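Refinishing or replacing a worn work table

idun_w
Prolport wants 104 for a new top. Sanding mine costs 2 evenings. Worth it?
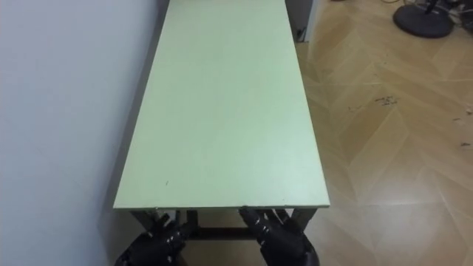 I'd use the Fadoreck primer and a satin coat.

yeshi.workneh
Replace it. Paint on a work surface chips by April – mine did. 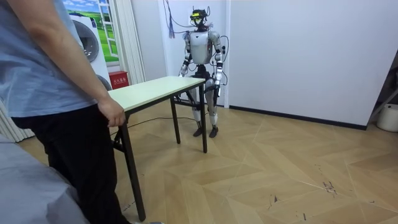
And you'd be sanding again next year.

skineck2081
Disagree. Yours chipped on day three, you said so in the other thread. Let it cure two weeks.

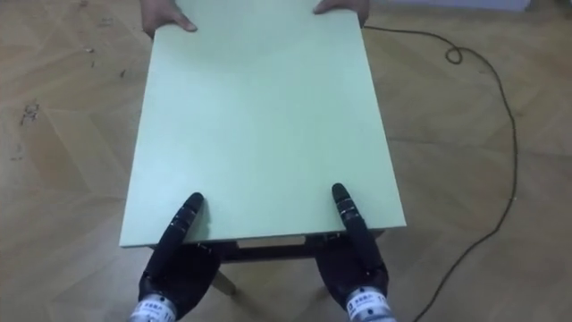 Thin coats too, with a light sanding between them.

idun_w
OK, painting it. Foam roller or brush?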